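Skitside gets a kitchen map and a slower mode in April update

Skitside, the free browser game where you slide a puck of soap round other people's floors, is getting its biggest update so far in April. Developer Grudisent put the notes up early this morning and the servers have been busy ever since.

Main thing first. A new map pack called Benavides, set inside one big house. Six rooms, all open from the start, no coins needed. You can go from room to room without a loading screen, which players have been asking for since the game left beta.

Then there's Drift, a mode with no timer and no other players knocking you into the skirting board. You slide, you collect bubbles, you stop when you feel like it. Scores still save but they don't go on the public table. Good news for anyone who plays on a lunch break and is fed up of losing to someone with a better mouse.

The normal mode hasn't been left alone either. Matches now take up to 40 players, and the puck shrinks a bit quicker if you hug the walls. That one is already getting grumbles on the forum. Wall huggers say it kills the only safe way to play in the first minute. Everyone else seems pretty pleased. Grudisent says it will look at the numbers after a few weeks and may change it back — no promises though.

Also in the notes:

Sound can be switched off from the pause menu, finally.
Left-handed controls on phones and tablets.
A new soap skin for anyone who has played 400 matches.
Names over 3 words long get shortened on the score table.
The bug where you got stuck behind the bath is fixed. Mostly.

No word on the pets that were teased over the winter. The notes just say "later", so make of that what you will.

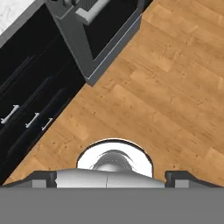
Floors matter more than they used to in Skitside, as each surface in the new pack has its own grip. Tiles are quick, carpet is a nightmare, and wood sits somewhere in the middle. Long planks running on the diagonal, next to a straight line of glossy black cupboards, are the sort of layout where it pays to learn your angles, becuase a puck sent along the boards holds its line and one sent across them starts to wander. Start slow, aim along the grain, and leave the boost until you are well clear of the units.

The update is free and lands for everyone at the same time, no download, just refresh the page. Old maps stay in the rotation. Players on Verivbridge, the games portal that hosts a copy of Skitside, will have to wait a little longer while the login system gets sorted, and scores wont carry over between the two sites for now. Servers go down at 6am on update day and should be back before lunch.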